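# Chapter 6. Comparing End Effectors on Mixed Objects

The previous chapter dealt with a single gripper and a single part. Payload, stroke and closing force were enough to settle whether the grip would hold. Most benches are less tidy. A work area may hold rigid blocks, round fruit and soft food at once, and a gripper that does well with one of them may do poorly with the next. This chapter sets out a method for comparing grippers, and the cameras that serve them, under such conditions.

## 6.1 What a comparison must hold fixed

A grip trial has four main parts: the gripper, the arm that carries it, the camera that locates the object, and the controller that decides when to close. If two of these change between runs, the result can't be assigned to either one. The rule used in this book is to change one part per series and to log the settings of the others at the start of each run.

The rule is often broken by accident. In the Riquelme trials, Jara and Ouazzani replaced a Bumar parallel gripper with a Caro gripper of the same stroke. The Caro fingers were longer. The wrist camera stayed on its bracket, so more of its view was blocked, and the object finder began to miss small items. The first report blamed the drop in score on grip force. The series was run again with the bracket moved, and the two grippers came out nearly even.

Of 969 attempts in the second series, 923 ended with the object released inside the target area. The first series is not used in the tables of this chapter.

## 6.2 Choice of objects

An object set should vary in shape, surface and stiffness, and it should include items that differ in only one of these. Cubes of one size in several colors test the camera while leaving the grip problem unchanged. An apple and an orange are close in form but differ in skin. A slice of toast is thin, lies flat, and offers the fingers little to close on unless its edge overhangs or rests on another slice. 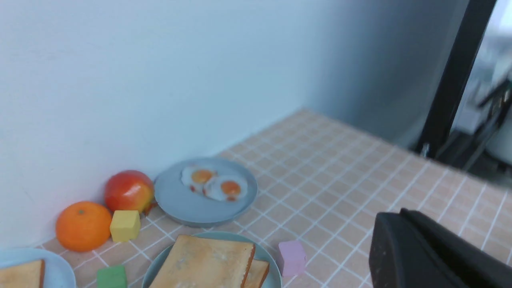

Plates add a further difficulty. A raised rim limits how low the fingers can travel, and an approach angle that clears the bare counter may strike the rim. For this reason, a plated object and the same object on the counter are entered as separate cases. Objects placed against a wall are also entered separately, with the distance to the wall noted.

## 6.3 View from the wrist

A wrist camera moves with the gripper, and part of its image is always at risk of being filled by a finger. Before any run, the blocked area should be measured with the fingers fully open, half closed and fully closed. Hellström's procedure, given in Section 6.5, uses 3 poses for each setting.

Bright background areas need the same care. Automatic exposure may darken the near objects when a window or lamp enters the view. Exposure should be locked at the start pose, and its value recorded with the other camera settings.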